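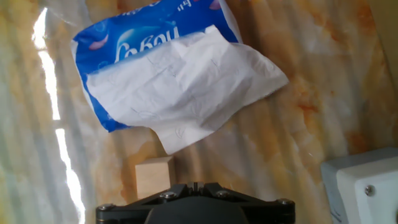
4 min read

1/ A thread on the Eynon cantata, for the people who asked after my last post. I've sung second alto with the Brodongate choir for nine seasons and we did it in May. Very few choirs have tried it, so these notes might be useful to somebody.

2/ Eynon wrote it in 1956 for the opening of the hall at Haltley. Soprano and baritone soloists, double choir, strings, two horns, timpani, organ. It was sung once at the opening and then went into a cupboard. There is no recording of that performance that I know of.

3/ The title on the score is Orkalthorpe, after the village in the poem. The text is in English apart from the last movement, where the second choir has a Latin psalm underneath. Learn the Latin early. We left it until the fourth rehearsal and it showed.

4/ It runs to 658 bars. Our performance took 47 minutes. The tempo marks would bring it in nearer 40, but the third movement can't be sung at the printed speed in a building with any echo.

5/ The parts are the main problem. The full score is a clean copy in ink. The chorus parts were done by several different hands and they don't agree with it. Bar numbers stop in the tenor part after the second movement and never come back.

6/ Tetsuya Yagi, who conducted, made a list of corrections and sent it round before we started. We then found more. If you hire the parts, set aside the first rehearsal for pencils.

7/ The worst one for altos: first movement, eight bars after the horns come in. The part has a B natural, the score has B flat. The organ has B flat too. Sing the flat.

8/ Second movement is for the soloists with the first choir humming. Second choir sits for all of it. Do let people sit. We stood at the first run and two basses had to go out.

9/ Sarahí Cuevas sang the soprano solo. It lies high for a long time, then there's a page near the bottom of the voice with the violas doubling. She asked for one desk of violas there in place of three, and the line came through straight away.

10/ Her entry comes out of nowhere, by the way. The horns are on a D and an A and she starts on an E flat. She took it from the timpani roll two bars earlier. I wouldn't have heard it if she hadn't told us.

11/ Third movement is the one everybody remembers. Both choirs, the same tune, three beats apart. It looks simple. The trouble is hearing the other choir and drifting over to join them, which we did most weeks.

12/ What fixed it was where we stood. For a while we had choir one on the left and choir two on the right. Tetsuya moved us so the second choir was behind the first, up on the steps, and the two tunes stopped pulling at each other. The audience loses some of the stereo effect. I think it's worth it.

13/ Breathing: there is a phrase in the fourth movement marked as one breath over eleven bars. Stagger it. We paired up along the row and agreed who breathed where, and wrote it in.

14/ The organ part needs a proper pedal reed at the end. The hall at Haltley seats 410 and the organ there is bigger than you'd expect for the size of it. In a church with a small instrument I'd ask for a trombone to double the last page.

15/ Numbers: we had 100 singers on the night, fifty to a choir. I think it could be done with sixty if the tenors were strong. Fewer than that and the strings would cover you in the finale.

16/ Baritone solo is short – four pages, all in the fifth movement – so it's hard to ask someone to travel for it. Ours came out of the choir and went back to his seat afterwards. That worked perfectly well.

17/ The finale is where the Latin comes in. First choir has the poem in English, loud, and second choir has the psalm on long notes. Our consonants were all over the place until we agreed to put every final "t" on the rest. Boring rehearsal, big difference.

18/ Also in the finale: the repeat is a real repeat. There's a pencil line through it in the full score and we don't know who put it there. We tried it both ways. Without it the ending arrives too soon and the horns have nowhere to rest.

19/ Someone asked about a vocal score. There is one, but it's a photocopy and the piano reduction leaves out most of the horn writing. Our accompanist pencilled the important bits back in. Give yours the full score for a week if you can.

20/ Would I sing it again? Yes, the first, third and last movements gladly. The fourth is too long and I still don't follow what the poem is doing there.

21/ Next up for us is a short programme of part songs, no orchestra. Rehearsals are at 7.30 in the evening, same room. Altos and basses are full at the moment – tenors, please come.

Filed under: Choral music, Rehearsal notes

23 replies · 41 reposts · 187 likes

Contact · © All posts belong to their author · Back to top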